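## 5. Clearing and wiping the table

The Stadska top is white, matte and unforgiving. Crumbs that lived quietly on your old oak will be on display by lunchtime.

1. Move everything off the table. The mail pile counts as everything.
2. Wipe with a damp cloth, long edge to long edge.
3. Dry with a second cloth.
4. Wait 60 minutes before setting down anything heavy.

**Caution:** No scouring pads. Matte scratched hard enough turns shiny, and it stays that way. 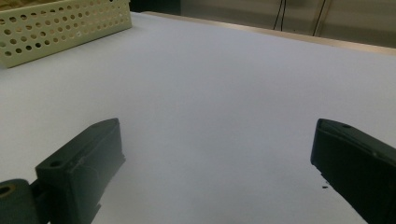
5. Crouch until your eyes are level with the surface and look along it toward a window. Pick up stray specks with a dry fingertip. Dragging them with the cloth leaves lines, and then you are back at step 2.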